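Bed-making without the backache

I used to dread changing the sheets, and now it's my favourite Sunday job (I know, I know!). A few small changes made all the difference, so here they are.

Strip everything off first and let the mattress air for as long as breakfast takes. Open the window, fold the duvet over a chair and put the kettle on.

Find the long side of the sheet before you go anywhere near the bed. I sewed a scrap of blue ribbon into one corner of each of mine, and that corner always goes at the top left – such a time saver! Mireille Hamdan uses a laundry pen on the hem, which is even quicker if you don't sew.

Do the head end first, both corners, then pull down towards the foot. Smooth from the middle outwards with flat hands, and leave the tucking until the wrinkles have gone. Kneel for the low corners and your back will thank you. The whole bed takes me almost 5 minutes these days, pillows included.

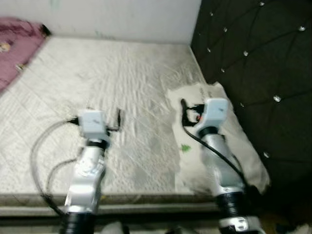
Do I need to iron a cotton sheet before it goes on?

Only if you love ironing! Give it a good shake straight from the machine, hang it by the hem and fold it while it still feels slightly cool. Any creases left over will mostly drop out after a night or two of sleeping on it.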